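Finddale College to require locked storage for firearms in campus apartments

Students who keep a firearm in the Finddale College apartments will have to store it in a college-approved safe starting in February, under a rule the board of trustees passed by a vote of seven to two.

The rule covers the apartment buildings on Georgiou Street, which are the only college housing where guns are allowed at all. Firearms remain banned in the traditional residence halls, in the health center and at ticketed sports events. Nothing changes for license holders who carry in classroom buildings or the library.

Under the old policy, residents could use any container that locked. The new one calls for a safe that is bolted to the floor or to a closet wall and opens with a keypad or a key. The college will rent safes to residents for $19 a semester. Students who already own one may keep it if housing staff approve the model and the way it is mounted.

Residents will have to register the safe but not the gun. The housing office will keep a list of the apartments that have safes, and the list will not be shared outside the office and campus police. A roommate who asks whether there is a safe in the apartment will be told yes or no.

The Georgiou Street buildings have 234 beds. The college does not know how many residents keep a firearm there. In a survey sent out last spring, more than 200 students living on or near campus answered questions about storage, and a majority of them favored a single standard for safes. Opinion was closer to even on whether residents should pay for them.

The fee took up most of the discussion before the vote. Ibsa Moges, a graduate student who lives on Georgiou Street and has a carry license, told the trustees he supported the storage rule but thought the college should cover the cost.

"I already have a lockbox I paid for, and it met the rule when I signed my lease," Moges said. "Now I'm told it doesn't, and I'm the one who gets the bill."

Trustees who voted against the rule raised the same point. One of them also asked how the college would handle a resident who moves between apartments in the middle of the year. Housing staff said the safe would stay with the apartment and the rental would transfer at no charge.

An earlier draft would have let housing staff open a safe during routine room checks. That section was taken out after students objected at two open meetings in the fall. The final version lets staff check that a safe is mounted and closed. Opening one requires the resident's consent or a warrant.

A first violation brings a written warning and ten days to fix the problem. A second can end the housing contract. Leaving a firearm unattended outside a safe will be treated as a second violation even if the resident has no earlier warning. 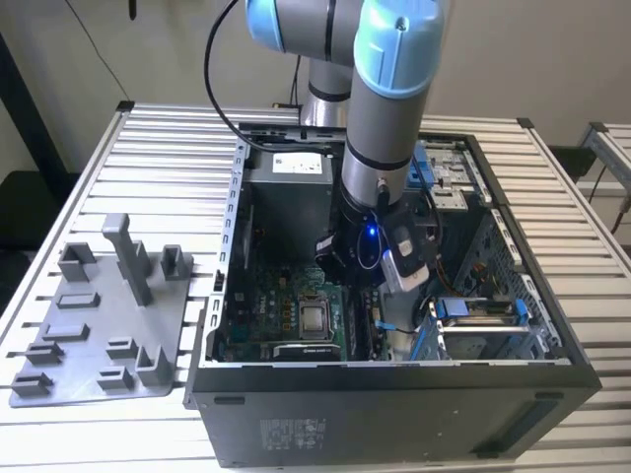 Finddale College Office of Campus News

Maintenance crews will mount the rental safes over winter break. Residents who want one should put in a request through the housing portal before they leave for the break, and those who will be away do not need to be present for the work. Requests made later will be filled as crews are available.

The rule applies only to college property. The privately owned Onura complex across the street, where many juniors and seniors rent, sets its own terms in its leases.

The full text of the policy is posted on the housing office website, along with the list of approved safe models and a form for residents who want their own safe inspected. Campus police will continue to offer short-term storage at the station on Bestex Avenue for students who are moving in or out, or who have visitors with firearms. The storage counter is open until 9 p.m. and there is no charge for the first night.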